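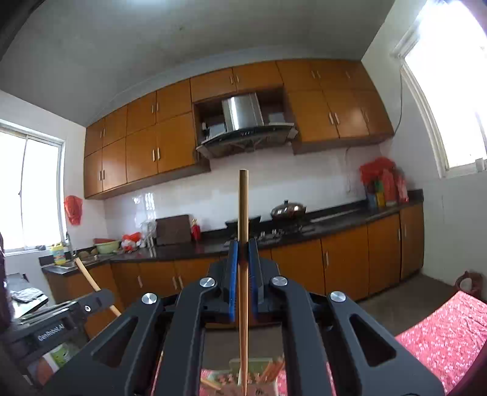
The Drawer of Single Chopsticks

Paora Cartwright owns 19 chopsticks. He will tell you this is nine pairs and a widower, but that assumes any of them match, and he has stopped assuming it. Some are lacquered, some taper to a point you could sew with, and a few are plain light wood, the kind that comes back from the sink looking exactly like every other plain light wood chopstick except a half inch shorter.

I went to see him in April because I'd heard he had a system. I do not have a system. I have a drawer, and in the drawer is a rubber band that used to be a system.

Cartwright cooks for a living, in the sense that he runs the lunch counter at Marinescu and gets paid for it most months. At home he keeps a kitchen with more cabinet than any one man can fill. The doors are orange-brown wood with slim silver handles, and they run along the wall over a glossy black counter, breaking only for a range hood with a shiny steel chimney. I asked what he kept up there. "Vases," he said, and looked unhappy about it.

The chopsticks live in a jar by the stove, thick ends up. This is the first rule. Thick ends up means you grab the part you hold and leave the part you eat with alone. His mother did it the other way around, and they argued about it for 18 years, mostly by quietly turning each other's chopsticks over.

The second rule is that cooking chopsticks and eating chopsticks don't mix. The long ones are for the pan. They get scorched and nobody minds. The short ones go to the table, where they are judged. Cartwright matches them by standing two on the counter, side by side, and squinting at the tops. If they're level, they're married. If they aren't, he tries another, and dinner gets colder.

I asked why he didn't just buy ten identical pairs and throw out the rest. He did once. He bought a set from Fletska, in a box with a magnet in the lid, and within a year he was down to seven and a half pairs. The other sticks had gone off to stake tomatoes, prop a window and unblock the sink. A chopstick is the most useful thing in a kitchen that isn't supposed to be useful for anything else. He has stirred paint with one. He stirred the paint very well.

There's an upper end to this, naturally. A shop in Drurnolness will sell you a single hand-planed pair for $200, with a cloth sleeve. Cartwright has held them. "Lovely," he says. "I'd lose one by Easter."

We had noodles. He gave me the level pair and took the other himself, one stick pale and one nearly black, and finished well ahead of me.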